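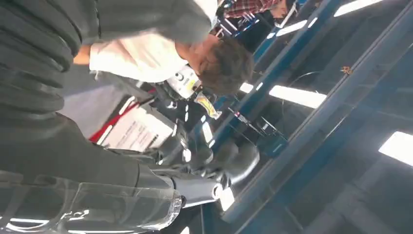
Nilton Flores wanted to know whether the thing ever got bored, and he asked it loudly enough that the whole back row laughed. I was standing next to him and I laughed too, though I'd been wondering the same since the coach park.

I should say how I came to be at the Birnberg open day at all. My sister had two tickets and a bad tooth. I'd never set foot in the works before, even though I've lived under its chimney my whole life and my dad did 23 years in the old paint shop, back when there was a paint shop. So I put on my decent coat and went, mostly for the sandwiches (they were very good sandwiches, egg and cress with proper butter).

They walked us round in a long line behind a woman with a rolled-up programme. She'd hold it in the air whenever she wanted us to stop, and we'd all concertina into each other and say sorry. She told us the Cundix arms had come over from Hukadholm in March and that each one could put a bolt where you wanted it 700 times a shift. A man in front of me wrote that down on his hand. I've no idea what he wanted it for.

And then the demonstration. There was a young fellow with brown hair sticking up all over the place and he had his head right down over the machinery, peering in the way my dad used to peer under a bonnet. I don't think he looked at us once. The arm was all dark shiny joints, with a ring of light glowing on the white bit, and I kept looking at that ring as if it might look back.

"It doesn't get bored," said the woman with the programme. "It doesn't get anything. Any other questions?"

Well, Nilton had loads. I'd only met him on the coach, he'd sat down next to me with a bag of plums on his knee and offered me one before we'd got past the roundabout. He asked what it did when the bolt wasn't there. He asked whether you could teach it to do a left-handed job if you were right-handed yourself. He asked what it was called, and she said it was a Cundix, and he said no, what was THIS one called, and she looked at her programme as though it might be printed on the back.

"Sánchez," said the young fellow, into the machinery.

It was the first thing he'd said all afternoon and everybody went quiet.

"Sánchez," said Nilton, very pleased. "After somebody?"

"After the café. We were in there when the delivery came."

I knew the café, of course. Everyone on our side of town knows it. My dad had his dinner there every working day, same stool by the till, and when he finished they gave him the stool. It's in my kitchen now with the phone book on it. I hadn't thought about it in ages and all of a sudden I had this great lump in my throat, in front of a load of strangers and a machine for doing up bolts! I had to pretend to read my ticket.

Nilton noticed. He didn't say anything, he just held out the bag, so there I was eating a plum in the middle of the Birnberg assembly hall with the juice going down my sleeve.

The woman raised her programme and the line started shuffling off towards the tea. I hung back. I don't know what I thought I was going to do. I'm 58, I don't talk to people's machines.

"My dad worked here," I told the young fellow. "Paint shop."

He did look up then, or half up. "Which end?"

"The doors end. He said it was the cold end."

"Still is," he said. "We keep our coats on till dinner." He wiped his hand down his trousers and seemed to be deciding something. "Do you want to press it? You're not supposed to. It's only the start button, it won't go anywhere near you."

I thought of my dad, who never once let me touch anything in his shed, and I put my plum stone in my pocket.

It was a small button and stiffer than I'd expected. Then Sánchez gave a kind of hum and swung round, slowly, much more slowly than I'd been braced for, and dipped, and stopped, and came back up again. One bolt. It went and did another.

"There you go," said the young fellow. "That's you on the books."

By the time I caught up with the others the egg had gone and there was only fish paste. Nilton had saved me two in a napkin. He asked me what I'd been doing back there and I said I'd been at work, and he nodded and poured my tea.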